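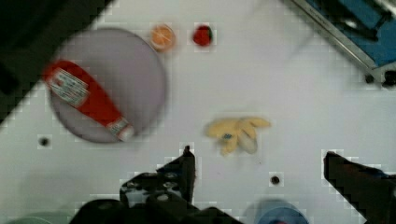 Ketchup on the plate, fruit on the table.

Last updated: Tuesday, 4:30
3 min read

Play kitchen table, Tutham set. Worked on the layout today. The plate stays near the top with the ketchup on it, the orange slice and strawberry to the right of it. The green colander goes on the left and the toaster oven on the right, door facing in. Left about 27 cm between oven and plate.

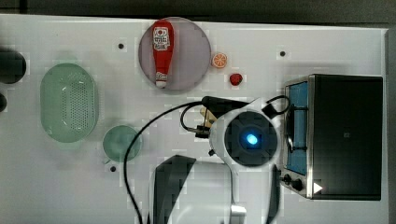
Konrad Gajewski thinks the oven takes up too much of the table and would sooner have another bowl there. I'm keeping it for now - it goes back on the shelf if we run short of room.

Bowls next. I want a big one, a small one and a blue one in the set, so there is a choice of where fruit can go.

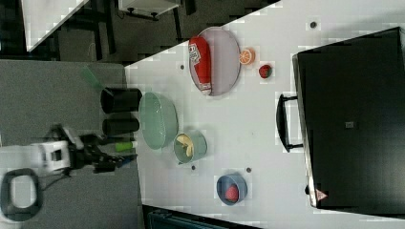 The small green bowl is a good fit for a banana. Black cups belong on the left side, close together. Still to do: wipe down the plate, enter the bowls on the Pirnberg list under 468.

Fruit crate needs sorting too. Plush and hard plastic are mixed together in it.

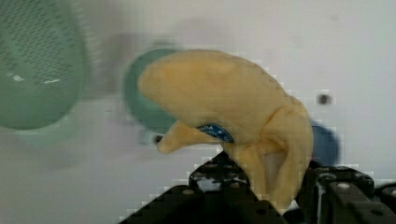
Do the fruit stickers come off before washing? Leave them on and wipe the soft pieces with a damp cloth.

Lech Borkowska has the crate until August.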